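February, evening

Went through the Relska quote again. Two handheld grippers, one spare set of finger pads, shipping to the house: 678. The Siltia pair is cheaper on paper, but the pads are sold separately and come in packs I would never finish. Siltia also wants 33 for a mounting bracket that Relska includes. Left both tabs open and made a sheet.

Folding is the task that decides it. Dark cloth on the bed, one gripper per hand, 60 folds per session is what I can keep up before my wrists complain. At that rate a target of 300 takes five sessions, and pad wear becomes a real line in the budget.

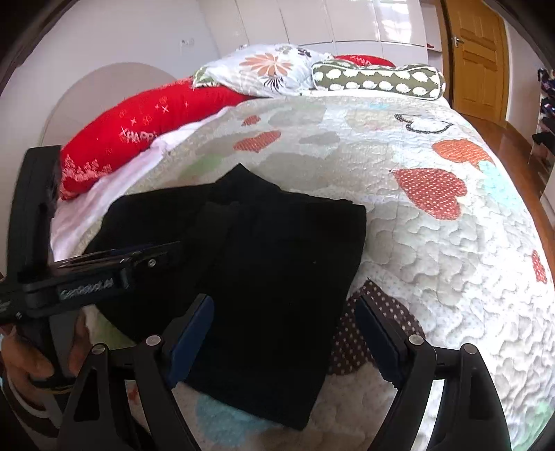

Storage is the other line. I had penciled in the Altevel drive, then noticed the enclosure has no power supply in the box. Added it. Chiriac will rent a set by the month with pads covered - that only makes sense if I stop by summer, and I don't plan to.

Current order of purchase: pads, drive, second charger, then the Relska pair if the price holds. The arm stays off the list this year. Need to ask Relska whether the pivot pins can be ordered singly, and what they charge for return shipping.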